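Ticket 2799
Subject: Ceasefire tracker counting same strike twice, Ullutska / Tornia page
Opened by: foreign desk, night shift
Priority: High (was Medium)
Status: Solved, watching
Product: Lenz feed importer

Friday 5:40 am
Tracker total for the Ullutska-Tornia border jumped overnight. Was 1264 reported violations when I signed off, now showing 49 more. No way. Quiet night on the wires, one shelling report near Drornardale and a drone claim from the Tornia defense ministry, which their own spokesman walked back an hour later. Front page box pulls from this number. Please look asap.

5:52 am
Also the map. Drornardale has a stack of pins on top of each other, all same text, "shelling reported near the customs post." Different time stamps tho.

6:05 am, support
Got it. Can you pause the importer and tell us if the number stops climbing? Settings, Sources, toggle off. Don't delete any entries yet.

6:11 am
Paused. Number stopped. Front page box set by hand to the old total for now, plus a line saying count under review.

6:30 am, support
Looking at the log. The Ullutska army press office republished its evening bulletin with small edits, over and over. Every edit came in with a new ID. Lenz treats new ID as new incident. So that's your stack.

6:34 am
OK but the bulletin only went out 10 times, I have them all in my inbox. Doesn't get us to 49.

6:50 am, support
Right. Rest is translations. Ullutska puts out the bulletin in several languages, and the importer was reading every language folder. Someone switched "all languages" on in October, log doesn't say who. Harmless till they started re-issuing.

7:02 am
Ugh. So how many are real?

7:15 am, support
From last night, one. The Drornardale shelling. The drone claim never made it past the filter, it had no location.

7:18 am
Good, leave the drone one out. Ministry withdrew it and we aren't carrying it as an incident.
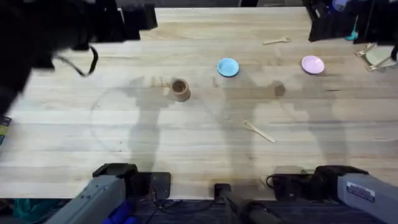
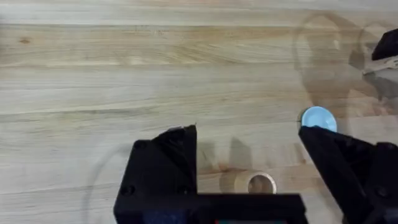
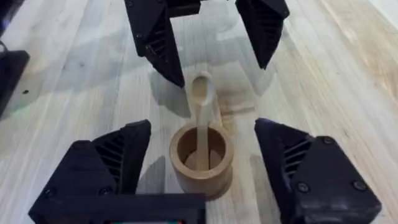

If a government edits a bulletin after we've imported it, does the tracker raise the count again?
Not after this fix. The importer now matches on date, place and type of incident, so a re-issued bulletin updates the existing entry and the total stays put. The old wording is kept in the entry history.

8:20 am
What about two real strikes same town same day? Drornardale had that in the spring, morning and evening. Can't have those merged, both sides would be on the phone.

8:31 am, support
Fair point. Added time of day to the match. If the bulletin gives no time the entry goes to the review queue and an editor decides. It won't merge on its own.

8:33 am
Fine. More work for us but fine.

8:47 am, support
Steps done on our side:
Language set to English only for Ullutska source
Same for Tornia source, it had the same setting on
Duplicates hidden, not deleted, you can still export them
Map cache cleared
Importer back on 8:44

8:59 am
Total reads 1265. Map shows single pin for last night. Checked on phone and desktop. Phone took two refreshs.

9:10 am
Put the live number back on front page. Correction note added at foot of the tracker, says we briefly overstated the count and why. Newsletter went out at 6 with the wrong figure, seperate correction going in the next one.

9:26 am, support
Leaving this open over the weekend in case Ullutska re-issues again. Reply here if the total moves by more than the wires can explain.

9:28 am
Will do. Evening bulletin usually lands a bit after 7 pm, I'll check the queue then.

7:22 pm
Bulletin in. One re-issue already, count didn't move. History shows both versions. Ok to close Monday.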